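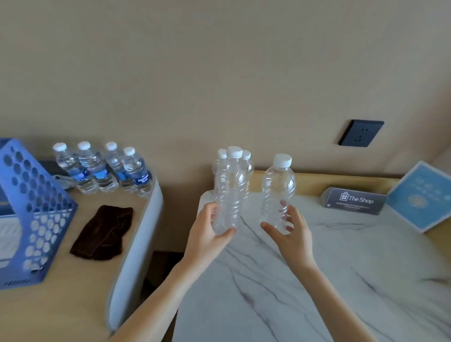 Empty bottles in both hands, with more standing on the counter.

Perception Software Engineer, Manipulation Team
Prellon, full time

Prellon writes the perception and planning software that lets two-armed robots handle household items. We are hiring an engineer to own our tracking of clear and deformable objects. You will join a team of 13.

What you will do
Train and test models that find clear bottles and estimate their pose while hands cover part of them. Maintain Rampersad, our labeling tool, and keep its output in step with the grasp planner. Cut the planner's update time, now over 900 milliseconds on our test machine. 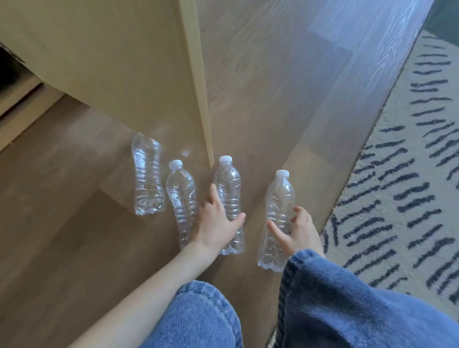 Bottles on a plank floor, some dented, with hands at work among them.

What we need
At least 2 years of C++ and Python in a shipped product. Working knowledge of camera calibration and point clouds. Experience with depth errors on shiny or see-through surfaces is a plus.

Applications close at the end of October. Send a resume and one code sample through the Prellon jobs page, reference 973.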